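The cloth came from Azra Todorova's mother, and it has been on and off the round-edged table at Veswood every week since May. It is a light purple, smooth enough that crumbs slide when you shake it (out of the back door, please, she tells everyone). Azra clears the table each evening before supper, and she has grown rather fond of the quarter of an hour it takes, with the radio on low and the day's odds and ends waiting to go home to their drawers.

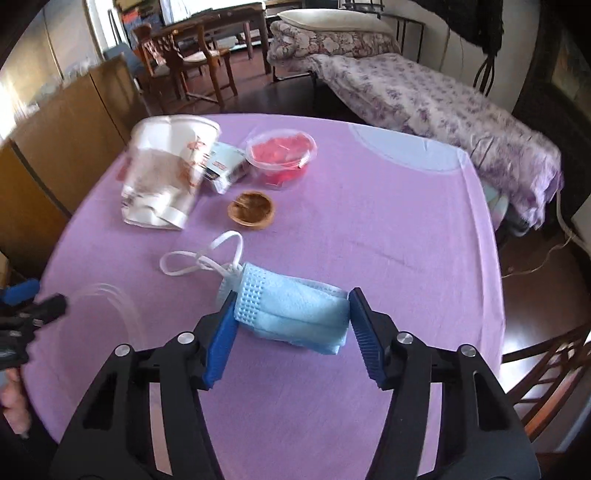

Page last changed: Thu 13 July

Face masks are the worst of it. They come out of coat pockets in all sorts of shapes, and Azra likes a pale blue one folded up small, with the white ear loops left free so you can catch hold of it on your way out. Her friend Lumturie Georgiev tucks the loops inside, and the two of them have been disagreeing about it very happily for years.

Then there are the little containers. A small round brown bowl can sit on the table all day and look quite at home, and so can a clear plastic tub with something pinkish-red showing through the side, but a box or a paper cup left beside them and suddenly you have a muddle! Azra starts with whatever is nearest the edge and works inwards. Paper goes first, lids are hunted down, and bowls are carried to the sink in one trip if she can manage it. The cloth gets its shake last of all, and on Sundays it goes in the wash at 40 degrees with the tea towels.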